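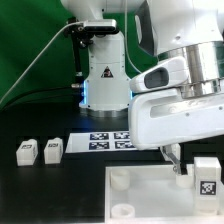 Room 12, black tabletop and green backdrop.

Ticket 603: Womby shows Room 12 as free when it isn't, and booked when it isn't
Status: Closed, with reservations (the other kind)
Opened by: Nele Heitmann
Assigned to: Lutz Vogler
Priority: Urgent, changed to Normal, changed to Urgent by requester

Description
Everything I book in Room 12 lands two hours late on the Womby door panel. My 9:00 shows as 11:00. Ottmar saw "Free" on the panel at 9:15 and walked in with his whole budget group and a cake. The other rooms are fine. I have restarted my laptop, so please don't suggest that.

Lutz Vogler, first reply
Thanks. Could you restart the door panel instead? Small hole on the underside, paper clip, hold until it chirps.

Nele Heitmann
It chirped. Still two hours late, and the panel is now in Portuguese.

Lutz Vogler
Language set back from here. I checked the time zone on the panel, the time zone on the Womby account and the time zone on the mail server. All three agree with each other and with my watch. Next I made a test booking called TEST PLEASE IGNORE for Wednesday at 10:00. In the calendar it sits at 10:00. On the panel it sits at 12:00. Hildegard Diekmann accepted the invitation.

Things ruled out so far:
Panel clock (correct to the second)
Daylight saving (would be one hour, and would annoy everybody equally)
Nele's laptop (restarted, as noted)
Network cable (swapped with the one from Room 11, no change, swapped back)

Ottmar Wiegand
Adding myself to this ticket. If the room is going to be free at 9:00 on the panel I would like to be allowed to use it at 9:00. The panel is the official source according to the laminated sheet.

Lutz Vogler
The laminated sheet also gives the fax number. Please go by the calendar until this is closed. Escalated to Harms, who sold us the panels.

Reply from Harms support, pasted in
"Have you tried restarting the panel?"

Second reply from Harms, after I said yes
They say the panel only displays what Plutetbridge hands it. Plutetbridge is the connector between our calendar and Womby, and it keeps its own settings for each room, on a page I had never been shown. Sieglinde Reuter has the login. She is back after lunch. 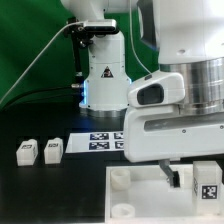
Update, 2:40 p.m.
Sieglinde logged in. Every room in Plutetbridge is set to "Use account time zone" except Room 12, which has a manual offset of +120 minutes. The note beside it reads "temp, remove in June." It doesn't say which June.

Fix applied
1. Set the Room 12 offset to 0 and saved.
2. Saved again, as the first save only closes the window.
3. Ran a full resync. It took 12 minutes and sent a fresh invitation for every future booking in the room. Sorry.
4. Checked the panel. TEST PLEASE IGNORE now shows at 10:00.

Nele Heitmann
Confirmed, my bookings are right. I now have 630 unread messages.

Lutz Vogler
Please open a separate ticket for those. Closing this one. Hildegard, the Wednesday meeting is canceled.

Hildegard Diekmann
I had already prepared an agenda.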